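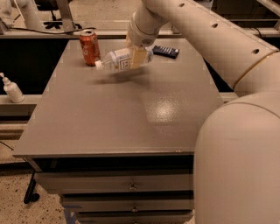
4. Recording your first set of pick-up examples

By now your Ekska arm should be calibrated and you should have a few ordinary things on hand to lift. Bottles, cans and snack packs do nicely, and please don't feel you need to buy anything special.

4.1 Set one item within easy reach of the gripper and leave one or two others nearby. A little company on the table helps the system learn which item you mean.

4.2 Press Record and wait for the tone. Moving before the tone is the most common slip we see, and we still do it ourselves now and then.

4.3 Guide the arm in slowly, close the gripper, and lift the item just clear of the surface. Hold for a moment, then set it down again.

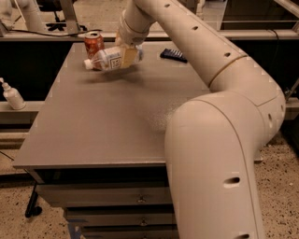 4.4 Press Stop and choose Keep or Discard. Be generous with Discard while you are learning – a muddled example does more harm than a missing one.

4.5 Shift the item a little, turn it if you like, and go again. Take a break after 60 examples, or sooner if your hands get tired.

Note: Training will start with 110 kept examples, but you will be much happier with the results at 500.

Caution: Keep bottle caps tightly closed, and keep your free hand away from the elbow joint whenever the arm is powered.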